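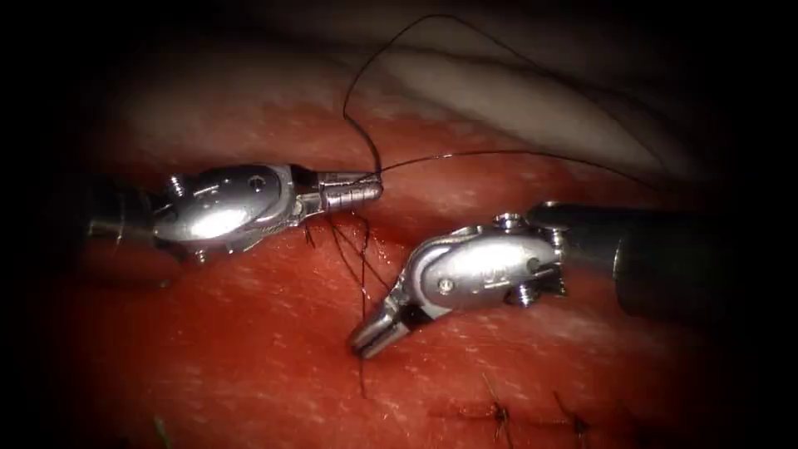 Handout 5: Learning from Demonstration in Surgical Suturing
Course: Robot Learning for Medical Systems
Posted 08/02/2022

Reading before class: chapter 6 of the course reader, sections on teleoperation and imitation. Bring your notes from the lab on coordinate frames.

1. Two ways to show a robot a task

In kinesthetic teaching, a person holds the arm and moves it through the task while the joint positions are recorded. It works well for large motions such as placing a part in a tray. It works poorly for suturing. The hand that guides the arm adds forces of its own, two arms are hard to guide at once, and the motions at the instrument tip are only a few millimeters long.

In teleoperation, the operator sits at a console and moves two hand controllers. The instruments follow, usually with the motion scaled down. Everything the operator commands is already a signal in the system, so it can be logged without extra sensors on the arm. Almost all demonstration data for surgical tasks is collected this way, and the rest of this handout assumes it.

Motion scaling matters when you read the logs. With a scale of 5 to 1, a controller movement of 10 mm gives a tip movement of 2 mm. Always check whether a log holds controller poses, tip poses, or both. The Zullach logs used in Assignment 3 hold both, in separate columns.

2. What is recorded

For each arm: tip position, tip orientation, jaw angle, and joint positions. For the operator: controller poses, clutch pedal state, and camera pedal state. For the scene: endoscope video.

The clutch needs care. When the operator presses it, the controllers are disconnected from the instruments so the hands can be moved back to a comfortable position. Controller motion during a clutch press is not part of the task and must be removed before training. Students lose points on this every year.

Force is usually missing. On most systems the operator judges tension by eye, from how the thread lies and how the tissue deforms. A policy trained on tip poses alone has no access to that information. This is the main argument for including video as an input.

3. Breaking the task into segments

A single interrupted stitch is commonly divided as follows:

Position the needle
Insert and drive through the tissue
Grasp the needle tip and pull through
Draw the thread to length
Wrap the thread around one instrument
Grasp the tail and tighten
Repeat the wrap and tighten for the second throw
Cut

The boundaries are a matter of judgment. Two people labeling the same video will often place the start of the wrap at different times. In the Erholm labeling guide, which we follow, a wrap begins when the instrument being wrapped first starts to move around the thread, and ends when its jaws begin to close on the tail. Jaw angle is a useful cue for the second boundary and no help with the first.

Thread handling is the hardest part to learn. The needle is rigid, so its pose can be described with six numbers. The thread has no such short description. It can form loops, cross itself, stick to a moist surface, or pass behind an instrument where the camera has no view of it. Two demonstrations with nearly the same tip paths can leave the thread in very different shapes.

4. How many demonstrations

The Gutuvetti set contains 400 demonstrations of one stitch, 200 of them by experienced operators. Train first on the experienced half and then on the full set, and compare. Slow, hesitant demonstrations are not useless. They often contain recoveries, such as a dropped tail being picked up again, and a policy that has never been shown a recovery tends to drift once it makes its first error.

5. Assignment 3

Work in pairs. Download the Zullach logs from the course page.

a) Remove all clutch intervals. Report how much time remains in each log.
b) Label the segments in 14 demonstrations using the Erholm guide. Each partner labels alone, then you compare.
c) Train the baseline policy on the wrap segment only. Use tip poses and jaw angles as input.
d) Write up to 500 words on where your labels differed and whether the difference affected part c.

The Chmielewska lab room is open for console practice in October. Sign up on the sheet by the door. Gloves are not needed for the foam pads.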